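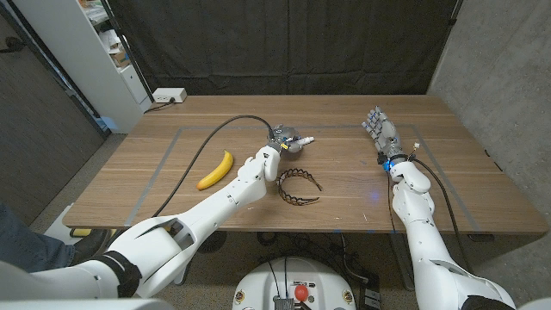 K. Warrier, bench notebook, Ellholm back lab
11/01/2025

Started the day meaning to tune grasps and spent most of it on rules instead. Fine by me, because the rules we have are a mess. There are three sheets floating around: the one taped inside the cabinet door, the one in the shared folder, and whatever Sibusiso carries in his head (his is the best one, I'll admit it). They don't agree on who is allowed to hit reset, or on how close you can stand with the arms powered. So I'm writing down what we really do, and then we can argue about it with something in front of us.

First thing, the tape. The gray tape outline on the table is the work area and I want us to start treating it like a real boundary. Objects go inside. Coffee, phones, hex keys and elbows stay outside. I caught myself reaching over it twice before lunch to nudge the banana a little to the left, arms live both times. Nothing happened, but I would have yelled at a new person for it! So, proposed wording:

Rule 1. Hands cross the tape only when the arms are in hold and the operator has said "hold" out loud. Whoever is reaching in says "in" and then "out". The operator doesn't touch anything between those two words.

Yes, it feels silly when there are only two of you. Do it anyway. We did it at Droston for a whole season and after a week you stop noticing.

Rule 2. The red button on the base. It sits right between the arms, which is great for the robot and not so great for a person in a hurry, since you have to lean into the workspace to slap it. I'd like a second stop on a lead, placed where the operator sits, and I'd like the rule to say no motion without it plugged in and tested. Tested means you press it and watch the arms go dead. Looking at it doesn't count. Put the test in the log with your initials.

I looked up what the old sheet says about testing and it says "regularly". Regularly! That could be every morning or every May. Let's say first power-up of every session, and again after any change to wiring or tooling.

Rule 3. End effectors don't match, so don't assume they do. Gripper on the left, five-finger hand on the right, and different limits for each. The force cap on the gripper is 40 N and I set the same number on the hand config this morning without thinking, because I had the file open and copied the block. Caught it on the readback. That's the kind of mistake that a second pair of eyes is for, so: any change to a limits file gets read aloud to another person before it's loaded. Not pasted in chat. Read aloud, with the units.

Speed stays at 60 mm/s for anything with a person in the room. I know it's painfully slow. Jindilia ran faster than that and had the fencing to go with it, and we have tape.

Rule 4. Cables. There's a loop of black cable running across the tabletop from the gripper, and the thing wandered through the work area on several of my runs. It never snagged but I watched it more than I watched the grasp, so that's attention I didn't have for anything else. Wherever the arm goes, the slack has to go somewhere too. Before a session, drive each arm slowly to the far corners of the tape and look at where the cable ends up. If it can reach an object, fix it first. Same for the stuff on the floor under the table, which is a trip hazard and I'm as guilty as anybody. I want the Backlund cable covers we talked about, the flat ones. Will put in the order.

Side note to self on objects: the banana and the headband are a good pair for this. The banana is forgiving about where you grab it and the headband really isn't, it lies so flat that the fingertips want to go into the table. Set a floor height for both tools in software before doing any flat objects. I had mine in the session script and not in the base config, so if somebody else had run the script from last week they'd have had no floor at all. Moved it to base config, commit note says "table floor", run 337 is the first one with it in.

Afternoon was reaching into tight spots with the hand, which needs its own section because the open-table rules don't really cover it. Wood panel to one side, the white perforated panel to the other, soft gray mat between them. You can't see well from the chair in there, you're leaning on the wrist camera for nearly everything, and the wrist camera doesn't show you your own knuckles from the side.

What I think works as good practice, going by today:

Approach with the fingers bunched and the thumb out of the way, and don't spread them until you know what clearance you've got.
One axis at a time once you're between two surfaces. No diagonal moves.
If you lose sight of a fingertip in the camera, stop. Don't guess and don't back out along a path you made up – reverse the one you came in on.
A second person stands where they can see the gap from outside, and their "stop" is as good as the operator's.
Soft stuff in the gap (mat, cloth, whatever) counts as an obstacle. It can ride up on a finger and you won't feel it through the controls.

I drafted that as Rule 5, printed it, and left it on the bench for comments. 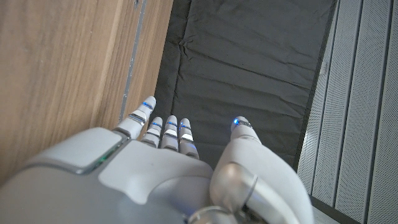
Sibusiso Van der Merwe: Mostly happy with Rule 5, but I don't like "stop" having two owners without saying what comes next. Who releases it? At the moment the operator can clear a stop that I called, from the chair, without looking up. I'd want it written that the person who called the stop is the one who clears it. Also please drop "if you lose sight of a fingertip". Name which ones matter, or people will be stopping every few seconds in there.

He's right on the first one and I've changed it. Whoever calls it, clears it, in words, and the operator repeats it back. If that person has left the room then the session is over and you power down and start from the top with the button test. A bit harsh maybe, but I can't think of a softer version that isn't full of holes.

On the fingertips I'm only half convinced. I'd say thumb and the leading finger always, the other three when the hand is opening or closing. Will try it that way on the next few sessions and see how often we end up stopping. If it's constant I'll loosen it.

Things still open:

Where the sheet lives. I want one copy at the bench with a revision number and the other two in the recycling. The one in the cabinet still refers to form 811, and I've never met anyone who has seen form 811.
Second stop on a lead: need to check the connector on the base before ordering.
Does "person in the room" include somebody at the far desk with headphones on? I say yes. They didn't hear anyone say "hold".
Limits file: split it into left and right so there's nothing to copy across by accident. Sibusiso offered, I accepted before he finished the sentence.

Logs are copied over, settings are back to base. Draft B of the sheet is on the bench under the torque wrench – write on it, please, don't tell me about it in the hallway.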